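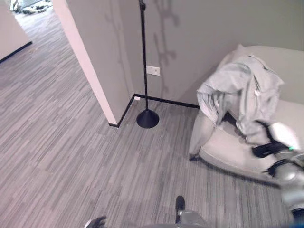 Stelios Chrysikopoulos reckons a jacket on the back of an armchair counts as put away, and he wrote in after my last post to tell me so. His argument is that he'll be wearing it again tomorrow, so why walk it to the cupboard?

4 min read

Fair enough, Stelios, but I've lived with chair jackets for years and mine breed! One grey hoodie goes over the backrest, slides down onto the seat overnight, and by the end of the week you can't sit there at all. So this is how I fold a hooded jacket these days. It takes me less time than boiling the kettle, and I'm not a tidy person by nature.

First, pick it up by the shoulders, not by whatever bit is nearest. If you grab the bottom the sleeves go everywhere and you'll be untangling an arm from the chair leg (ask me how I know). Give it one good shake and check the pockets. Tissues, mostly, in our house.

Do up the zip or buttons if it has them. Lay it face down on the bed or a clean patch of carpet and smooth it flat with your forearm, working from the collar to the hem.

Fold one side in towards the middle, then bring that sleeve straight down so it lies along the body. Same again on the other side. You want a long, even strip about as wide as the hood. Thick fleece will puff up on you here, so lean on it a bit.

Now the part I love. Fold the hem up by a third, then again until you reach the neck, and pull the hood over the whole bundle like a pillowcase. It stays shut! You can chuck it on a shelf and it won't come undone, and the kids can manage it too, more or less.

If you really are wearing it again tomorrow, skip all that and put up a hook. Mine's a Cavton one by the front door, and the jacket hangs from its loop with both sleeves free. Don't hang a heavy knit that way for long, though, as the neck goes a funny shape. Knits get folded, always.

Anything slightly damp goes over the airer first. I left a folded one in a drawer over July and the smell was something else.

Next time I'm doing puffer jackets, which I still haven't got the hang of, so send me your methods.

200 shares
38 comments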